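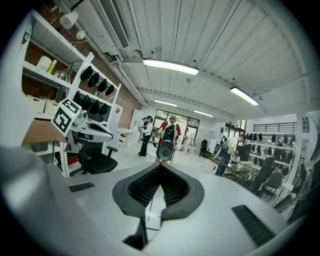
Gunhild Ingvarsson wrote in to say that my post on learning the accordion at my age was "very brave," and that she hoped I had thick walls. I have thin walls. I also have a downstairs neighbor with a baby, so the practicing gets done between four and five on a Wednesday, when the two of them are out, and for ten minutes in the parked car whenever I can't stand it any longer.

The accordion is a Bozkurt. I have found one other person on the internet who owns a Bozkurt, and he was trying to sell it. Mine cost $200, marked down to $192 when I pointed out that one of the bass buttons goes in and stays in. I was proud of that eight dollars until I tried to play a waltz. It is a G. A great many waltzes want a G.

People keep asking why the accordion. My grandfather played one, but he played it badly and mostly at us, so I can't claim it as a fond memory. What happened is that I spent a weekend in Clullurmont last June, it rained, and a woman in the hotel bar played for two hours without once looking at her hands. I went home and looked up prices. I've bought a kayak on less.

So far I have three tunes. One is a polka, or will be when it's faster. One is "Happy Birthday," which I've now played at two parties, the second by invitation. The third is a slow French thing Clémence Texier sent me as a photocopy of a photocopy, with the last four bars lost somewhere along the way. I make up an ending. She says it's wrong but that she's heard worse in Redanum, and I'm choosing to take that well.

The bellows are the hard part. The right hand is just a piano turned on its side, and the left hand is just faith, but the bellows have to change direction in the middle of everything and they don't care where you've got to in the song. My method book (50 lessons, I'm on 25, I skipped nine of them) says to breathe with the instrument. I tried it and got lightheaded on page 31.

Also it weighs as much as a Thanksgiving turkey and you wear it on your chest. I've moved to the kitchen chair, the one without arms, after getting the strap hooked on the good one and having to shout for my husband.

Gunhild, to answer your other question, yes, I take requests. Nothing with a G.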